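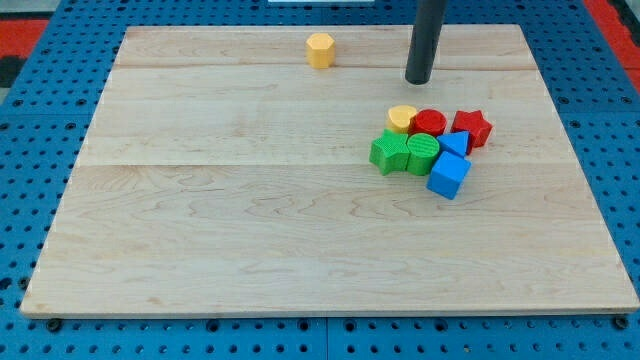

April, after lunch. I've been trying to turn our pile of sticky notes into house rules for the pushing bench, and the one I keep rewriting is the start-of-run rule. The old wording was "scatter the blocks and lower the tip," and everybody at Kevham read that differently. I like to bunch them, Arkau's people spread them evenly like cookies on a tray, and both of us wrote "scattered" in the log. So my draft now says a start layout gets a name, and the name has to tell you something. The one on the board is a good case: yellow hexagon off by itself near the top, everything else in a tight bunch on the right, tip down beside them just over the wood. I'd call that "one out, rest clustered right" and anyone could set up something close to it from those words alone. "Scattered" tells you nothing!

Rules as they stand tonight (well, this afternoon, I'm optimistic):

1. Name the start layout before the run, in words, in the log. Loose one first, then the bunch, then which side. Sides are always as seen from the operator's chair.
2. Blocks are named by color and shape together. There's a green star AND a red star, a green cylinder AND a red one, so "move the star" is a bad instruction and "the green one" is just as bad. Brigitta went through the old logs for Tirnia and pulled 572 runs where the instruction only gave one of the two. We aren't throwing them out yet, but they get flagged.
3. Tip speed stays at or under 80 mm/s any time a person is seated at the bench. Faster needs a second person on the stop button and a line in the log saying who.
4. Hands off the board while the arm is enabled. Yes, even for one block that rolled. Pause, disable, reach, re-enable. I timed it at 15 seconds, so no more telling me it kills the afternoon.
5. If the tip touches wood, stop and write it down, even if nothing looks scratched.

Number 4 is the one I expect grumbling about. The arm is slow, the blocks are toys, and after an hour you stop thinking of it as a machine. I caught myself with two fingers on the blue cube last week while the thing was live, and I'm the one writing the rules (so, entered in the near-miss sheet under my own name, fair's fair).

Argument with Brigitta Rainer about number 5. She wants a fixed minimum clearance in the rule, I want "whatever the config says, and the config is printed in the log header." Her point is that nobody opens the header. Mine is that the maple boards aren't all the same thickness, the planed one from Catterall sits 3 mm lower than the others, and a number in a rule gets copied onto the wrong board. We settled on this: touch-off at four corners and the middle every time a board is swapped, result in the header, and the operator reads the header out loud before enabling. A bit silly when you're alone in the room, but I tried it this morning and I did catch a stale value. Point to both of us, I guess.

Still stuck on what counts as a finished push. "Separate the hexagon from the group" sounds clear until a corner is grazing its neighbor. I drafted "a finger's width of bare wood all the way around," and then realized my finger and Brigitta's are pretty different fingers. Cutting a little gauge block tomorrow so we can quit arguing. It can't be red, yellow, green or blue, and it lives in the drawer whenever a run is going. That should probably be rule 6.

Tipped blocks: no rule yet. The triangle is the worst one for me, depending on how the tip meets it. Options are (a) call the run failed, (b) let it go on and tag it. I lean toward (b) since a tipped block is a perfectly real thing for the arm to deal with, but Tirnia wants clean numbers and I get that too. Ask at the next bench meeting.

Resets. Whoever ends the run resets the board, full stop. I came in before 8 to a layout left over from somebody's last run and had no clue if it was a start, a finish or an accident. New habit: if you leave things as they are on purpose, a card goes on the keyboard with the layout name and your initials.

To do:

- type up 1 to 5 plus the gauge rule, send to Arkau for comments
- laminate the color-plus-shape list, tape it by the chair
- Brigitta: flag column in the old logs
- me: touch-off on the Catterall board again, the back left corner read odd twice
- find out who keeps moving the stop button behind the monitor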